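3 comments | 16 shares

So I finally made it over to Sudville for the Skutico open day, after missing the one in the spring because of the car. It was 4 Oct 2019, drizzly, and I'd been told parking would be fine. It was not fine! I circled the block three times and ended up behind the carpet store, where I got my shoes soaked crossing the grass.

I'd signed up for the second tour group, which had 19 names on the sheet (mine spelled wrong, as always). Our guide was Eskil Strand. He's been with them since they were renting half a garage, and he talks fast and walks faster, so if you go, stay near the front. I spent the first stretch at the back next to a very nice man who wanted to talk about his boat.

We started with coffee and a short talk by Úna Ó Súilleabháin on what they're working on. Short version, as I understood it: they want robot arms that can do ordinary fiddly jobs, putting things away, picking up a book without crumpling it, that sort of thing. And the way they teach them is that people do the job first, holding the same kind of gripper the robot would have. You carry it around by hand, squeeze, let go, carry on, and everything gets recorded. Then you do it again. And again. Úna said a good collector gets through 71 takes in a shift, and I believe her, because the ones we met had forearms like rock climbers.

Then on to the big room, which I'd been looking forward to all morning. I was picturing yellow cages and flashing lights, I suppose from TV, and it's much more like an office where people happen to be walking around with grippers and gear on their heads.
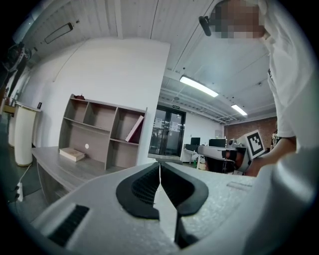
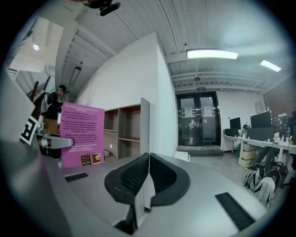 I asked so many questions. Why soft fingers? (They give a little when you squeeze, so you don't have to be so exact.) What are the black-and-white squares for? Those help the software work out where things are, and Eskil got quite stern about not putting a thumb over one. Do you get bored? Abdelkrim Ragab, who was taking a break from collecting, laughed and said he listens to audiobooks in his head, meaning he goes over the chapter he heard on the drive in. I liked him a lot.

Visitors got a turn too! You sign a form, they hand you a gripper, and you try moving a paper cup from one table to another. I have used scissors and tongs my whole life and I was terrible at this. My first cup went on the floor. My second one got there but I'd squashed it into an oval. The boat man did it perfectly on his first go and was unbearable for the rest of the tour.

What surprised me was how slow you have to be. I kept jerking my wrist the way I would at home in the kitchen, and Moataz Abou Zeid, who was running the table, kept saying "smoother, smoother" like a piano teacher. He told me they'd recorded more than 2000 tries at one cupboard door before the robot version stopped missing the handle. One door!

I did want to see the robot arm do something on its own, and that part was a bit of a letdown. It was down for a cable problem when our group got to it, so we got a video on somebody's laptop instead. The earlier group saw it live and apparently clapped. If they run this again I'm signing up for the morning slot.

Lunch was wraps. The Shehata people had a table in the hallway with leaflets about their training course, and I took one for my nephew, who is seventeen and takes everything apart. I also meant to ask how old you have to be to do the collecting job and forgot, so if anyone reading knows, please leave a comment.

Getting out of the parking spot took almost as long as getting in. Next one is supposed to be over at Sakitance, and I'm going if my sister will drive.

Share this post | 3 comments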